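Questions about the Tipoki fish set, answered by Su-chen Ho at the Kurnar toy library. Last updated in December.

## What comes in the bag?

Small toy fish and a stack of plain white cards. The full bag has 26 pieces. Please check them against the tag before you bring it back.

## What are the white cards for?

They are landing spots. Lay them flat and move the fish onto them one at a time. You can also write a color word on each card in dry-erase marker and match the fish to the words.

## Can we play on carpet?

Yes. Short office-type carpet works well, and the fish are easy to spot on gray. On thick rugs the small ones tend to sink in and get stepped on.

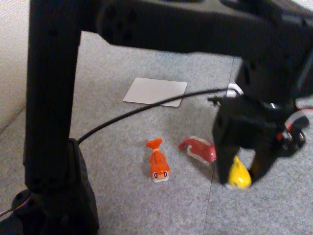
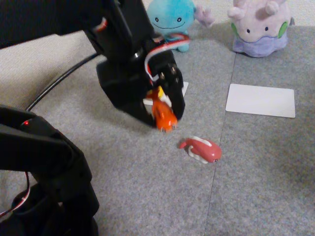
## How many fish should we put out at once?

Start with 3. Add more when the first few are easy. With 2 children, give each one a card and let them take turns.

## How do I clean them?

Warm water and dish soap, then air dry on a towel. Don't put them in the dishwasher. Wipe the cards with a damp cloth.

## What if we lose a fish?

Tell the desk when you return the bag. We keep spares, and there is no charge for the first one.

## How long can we keep the set?

Loans run 6 weeks. You can renew once if no other family is waiting.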